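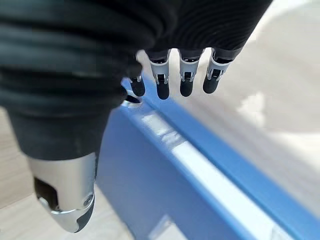 Kvaran Credits: role changes among screen actors, data card

July - Nomeck data desk
6 min read

Summary

Kvaran Credits is a table of acting credits in television drama and feature film, coded by the type of role. It was built to study how often actors move between leading parts, villains, comic parts and work behind the camera. The current release holds 1483 credits for 595 performers. Each row is one performer in one production.

The table is made from published end credits and production press sheets. It contains no audience figures, box office numbers, pay or reviews. Interview remarks were used only to find credits and are not quoted anywhere in the files.

Files

credits.csv - one row per performer and production
people.csv - one row per performer, keyed by person_id
productions.csv - one row per film or series, keyed by prod_id
codes.txt - the role codes and their short definitions
changes.txt - corrections since the first release

All files are UTF-8 with Unix line endings. Fields are separated by commas and quoted only where needed. Missing values are left blank. A zero is always a real zero.

Fields in credits.csv

person_id: joins to people.csv.
prod_id: joins to productions.csv.
billing: position in the opening or closing cast list. Cast lists in alphabetical order get no value here.
role_code: see below.
role_code_2: second code, filled in when the two coders could not settle on one.
episodes: number of episodes in which the performer is credited. Blank for films.
shoot_year: year in which filming ended, when a press sheet gives it.
release_year: year of first public showing.
off_camera: 1 if the same person is also credited as director, writer or producer on that production, otherwise 0.
source: E for end credits, P for press sheet, B for both.

The gap between shoot_year and release_year can be long. Series are sometimes finished and then held by the broadcaster. Anyone ordering a career by time should choose one of the two years and keep to it. The press often describes a performer as "changing direction" on the basis of release order, and in several careers in this table the release order is the reverse of the shooting order.

Role codes

LEAD: the story follows this character for most of its length.
ANTAG: the character works against the lead through most of the plot.
SUPP: a named character with a story of their own, neither of the above.
COMIC: a named character used mainly for comedy in a production that is not itself a comedy.
GUEST: one or two episodes, or under ten minutes of a film.
SELF: the performer appears as themselves.

A lead who turns out to be the villain is coded ANTAG if the turn comes before the halfway point, and LEAD otherwise. The rule is crude. It was kept from the pilot so that the pilot rows would not need to be coded again. Double roles, such as twins, are entered once under the larger part, with the smaller part in role_code_2 and the letter D added to the code.

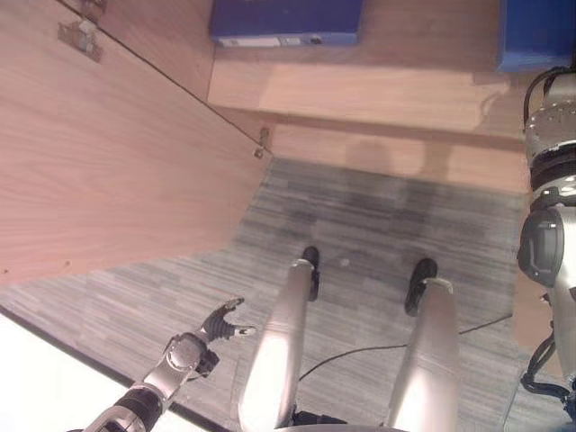

Silver robot legs and black feet on carpet, viewed from above.

How the rows were collected

The starting list was the full cast of every drama series in the Trillcombe listings archive for which complete end credits could be read. Performers with at least three acting credits were kept. Their film work was then added from press sheets. GUEST credits were added only for performers already on the list, which is why the code is rare among people with short careers.

Two coders worked from the same synopsis for each production and did not see each other's codes. Where they differed, both watched the first and last episodes, or the whole film, and coded again. Rows that still differed have both codes. There are 74 of these, and most of them are SUPP against ANTAG in family dramas, where the person blocking the marriage in episode four is often paying for it by the end.

Names were matched by hand. Stage names, changed surnames and different spellings in translation were merged only when a second source linked them. We expect that a few performers still appear twice under two person_id values. Reports of these are welcome in the Kulmont issue tracker. Please include both IDs and at least one production.

Coverage

productions.csv lists 307 titles. Series outnumber films by a wide margin. Daily serials are left out entirely, as their credits change from one episode to the next and the archive does not hold full runs. Animated work and voice dubbing are also out of scope. Short films were dropped after the pilot.

Older titles are thin. Where a series was restored for a later broadcast, the restored credits were used even if they differ from the first showing. The source field does not mark this, though the note column in productions.csv does.

Known problems

Billing is a poor measure of the size of a part. Well-known actors in small parts are often listed last with "and" or "with" before the name. These are entered at the position printed, so a high billing number may hide a major star.

off_camera says nothing about how much directing or producing was done. A producer credit given as part of an acting contract counts the same as one earned over two years of work. Users studying actors who move into directing should filter on the off_camera_type column in productions.csv, which separates director from the rest. That column is complete for films and patchy for series.

Performers who retired and came back have a gap in their rows. There is no flag for it.

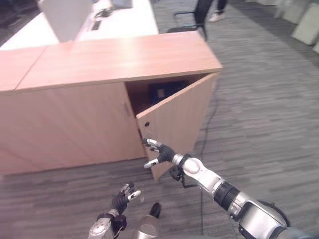 A comment on the first release objected that ANTAG puts hired killers and strict mothers-in-law in the same box, and that any finding about actors "turning to villains" would depend on how many of the second sort were in the sample. The comment is fair. We looked at splitting the code into criminal and domestic types, but the coders agreed too seldom on workplace dramas for the split to be published. A rough version is in codes.txt under the heading TRIAL, with the row IDs it applies to. It should not be used for counts.

The same comment asked for character names. These are held back for now, as press sheets and end credits spell many of them differently. They may be added as a separate file keyed by person_id and prod_id.

Suggested use

Counting moves between role codes within a career, by shoot_year where it exists. Comparing the billing of the same performer before and after a first ANTAG credit. Testing name-matching tools against the hand-merged IDs.

The table should not be used to rank performers or to estimate fame. It should not be joined to personal data from other sources. people.csv has no birth dates and none will be added.

Loading

Read the three CSV files as text first and convert the year columns afterward. Some spreadsheet programs turn billing ranges such as 3-4 into dates on import. Rows affected by this in the first release are listed in changes.txt and have been restored from the original sheets.

Versions

Release 1: series only.
Release 2: films added, short films removed, billing ranges repaired, three duplicate performers merged. Old person_id values for the merged performers are kept in people.csv under old_id.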